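How to Get Across Henado by Bus and Ferry Without Losing Your Mind

Posted Tuesday, May 16, 2023

I moved to Henado without a car, and for the first month I was a danger to every timetable I looked at. I missed connections, I rode the wrong way for half an hour, I paid twice for the same trip. So I wrote down what I do now, and I hope it saves you some grief (and a few dollars!).

Get the card before you get on anything

You want the Pidgate card. It works on the buses, the ferry and the little hill tram, and you can buy one at the ticket window in Velitz station or from the machines out by the taxi stand. The machines take coins and bank cards but not bills, so don't be me, standing there waving a twenty at a slot that isn't there.

Tap when you get on and tap again when you get off. The second tap is the one people forget. Skip it and you're charged all the way to the end of the line, and on the long routes that hurts.

One more thing about the card – you get 2 hours of transfers from your first tap. You can hop off for groceries, get back on, and it still counts as one trip. I do this every Saturday.

Learn one bus properly

The route map looks like somebody dropped a bowl of noodles on it. Ignore most of it. The bus you care about is the 72, which starts at Velitz station, goes through downtown, past the hospital, and ends at the Baek ferry landing. Nearly everything else crosses it somewhere, so if you get lost you can usually ride any bus until you see a 72 stop and sort yourself out from there.

Check the sign on the front before you board. A plain 72 goes all the way to Baek. If it says "72 Hospital" it turns around at the hospital, and you'll be standing on the curb with your bags waiting for the next one.

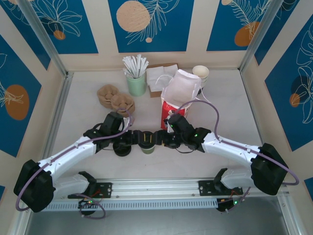
Stops aren't announced on the older buses, so I follow along on my phone map for a new trip. Press the button as soon as you pass the stop before yours. The drivers are friendly but they don't slow down to guess!

Look up your stop number

Every stop pole has a number on a small plate, down low where you'd never think to look. Mine is 1,459 – it's painted with the comma and everything, but leave the comma out when you text it in or you'll get an error back. Text the number to the service line printed on the same plate and you get the next few arrivals. I've found it more reliable than the app, which likes to show me buses that left ten minutes ago.

Making the ferry connection

The walk from the Baek bus stop to the boat is short, but they close the gate 2 minutes before departure and they mean it. I always take one bus earlier than the trip planner suggests. Worst case, you get a coffee and look at the water.

Sit on the left going out if you like a view, and inside if it's windy, because that top deck is freezing well into April. Bikes go on first, so if you're bringing one, walk it up the side ramp and wait by the yellow line.

Coming home, check the last bus before you leave the house. On Sundays the 72 quits early, and a cab from the landing back to Velitz costs more than a week of riding.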